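Pre-visit checklist, Varnby demonstration room
Open day, Lilance simulation suite
Inspected 2021-01-13

Exit route clear – yes
Visitor barrier, 2 m from screen – yes
Stop button tested at operator desk – yes, 4 presses
Scene file 454 loads without errors – yes

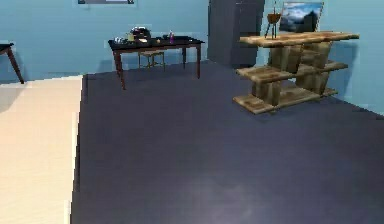 Section B: Simulated room

Table by back wall: cups, yellow container and purple bottle standing on top – pass.
Chair tucked under table – pass.
Shelf unit: uprights sit at staggered angles. Check collision model before the arm is loaded.
Floor: dark and cream surfaces meet at a straight edge. Confirm friction values on both.

Re-inspect in October.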